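The Second Rule

By the time Chanida Wongsuwan had been at Hutetar for a month, she could recite all 63 rules in the cell handbook, and she was a little proud of it, the way you are proud of knowing every verse of a song. She had recited them to her mother over the phone. She had recited them to the bus window. So when old Vichien Sukprasert came in that August morning with his coffee and asked her what the second rule was, she had it out before he'd found his chair.

"No arm moves faster than a walking pace until the corners have been taught."

"And why's that?"

She opened her mouth and closed it again. The handbook didn't give a why. It gave a speed limit, 500 millimeters a second, and a box for initials.

Vichien nodded as if she had answered very well. He had written most of the handbook himself, back when the company was one room over a bakery and everybody smelled of sesame by lunchtime, and he liked to see people get stuck on it. He set down his cup, put the arm in teach mode and handed her the pendant - a heavy old thing with tape around the handle - and told her to bring the wrist down into the far corner as slowly as she could stand.

It was slower than she had thought she could stand. She watched the little screen from the wrist camera instead of the arm, which was allowed under rule 19 so long as a second person watched the arm, and Vichien was watching it with his chin in his hand.
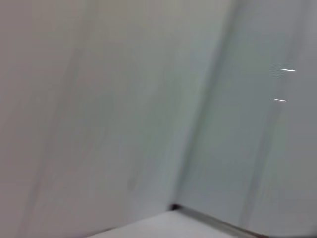 "What do you know about where you are?" he asked.

"There's a corner," Chanida said. "Pale walls. It's all smeary."

"How far off is it?"

She leaned closer, as though that would help. She wanted very much to say a number. She thought of Nattawut Kaewsai, who had trained with her and always had a number ready, and who was over at Pirham now, doing nicely by all accounts.

"I don't know," she said.

"Good. Neither does it." He reached past her and tapped the pendant where her thumb was. "So what do you do?"

She let go. The arm stopped, and they both sat and waited for the picture to settle, and after a while Vichien began telling her about the first arm they'd ever had up over the bakery, and what it did to a door, and how Kanokwan Chareonsuk had sat down that same evening with a pencil and written the first rule on the back of a flour sack. It was a long story and there was a good deal about the door in it.

When he was done, Chanida picked up the pen and found the box for rule two. She held it there a moment, and then she put the pen down and went back to the corner, to do it again from the beginning.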